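Home | Articles | Topics | Recent changes | Random

Fitex (planning software)

Fitex is a motion planning and task sequencing package for robot arms that work at a table. It takes a goal from the user, such as "put the cube on the lid," and breaks it into moves the arm can make without hitting anything expensive. It was written at Ustbridge by Roald Wallin and Tuva Öberg, who wanted a planner small enough to read in an afternoon. The present release runs to 4,000 lines, so it would need to be a long afternoon.

Name

Wallin has given two explanations of the name and has since withdrawn both.

Design

The software has three layers. A perception layer turns camera images into a list of objects and their poses. A planning layer searches for a path. A control layer sends joint targets to the arm and is the only part allowed to stop it. Early versions let all three layers stop the arm, and they did so with enthusiasm.

Fitex treats the work area as a flat rectangle whose corners are entered by hand at setup. If the mat moves afterward, the planner continues to believe in the old one. The manual deals with this in a chapter called "Tape." 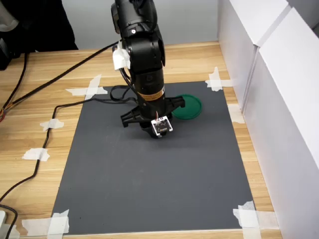
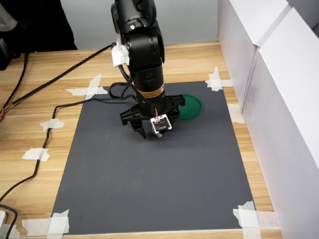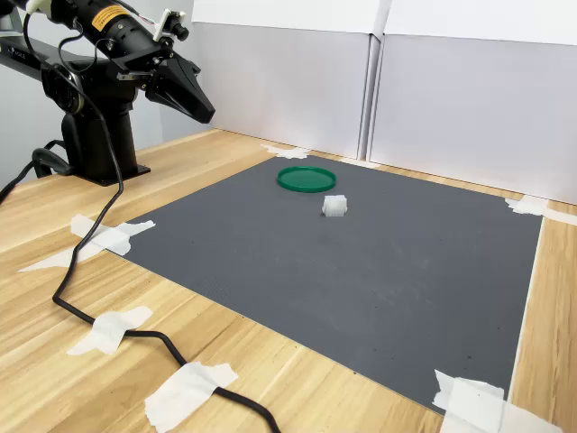
A taped-down mat and a green lid.

Objects are stored as simple shapes: boxes, discs and cylinders. A lid is a disc, and so is a plate, and Fitex has never been interested in the difference. Cables are not modeled at all. Users are told to route them outside the planned path, and the planner wishes them luck by way of a log message that Öberg has declined to remove.

Path search uses random sampling followed by a smoothing step. The smoothing was added by Torbjørn Tangen after a run in which the arm took 85 waypoints to travel a distance that could have been covered by a shrug. The limit is now 5 unless the user raises it.

Tooling

A companion program, Warnora, records each run and plays it back one step at a time. It was meant for finding faults in the planner and is mostly used for settling arguments. Its test archive holds 3,183 runs, all labeled by Hedvig Grønli, whose most common label is "again."

Reception

Oľga Kubíček, who maintains the rival planner Aigner, has called Fitex "very readable" and has offered no further comment.

See also: Motion planning; Hand-eye calibration; Aigner

12 shares | 3 comments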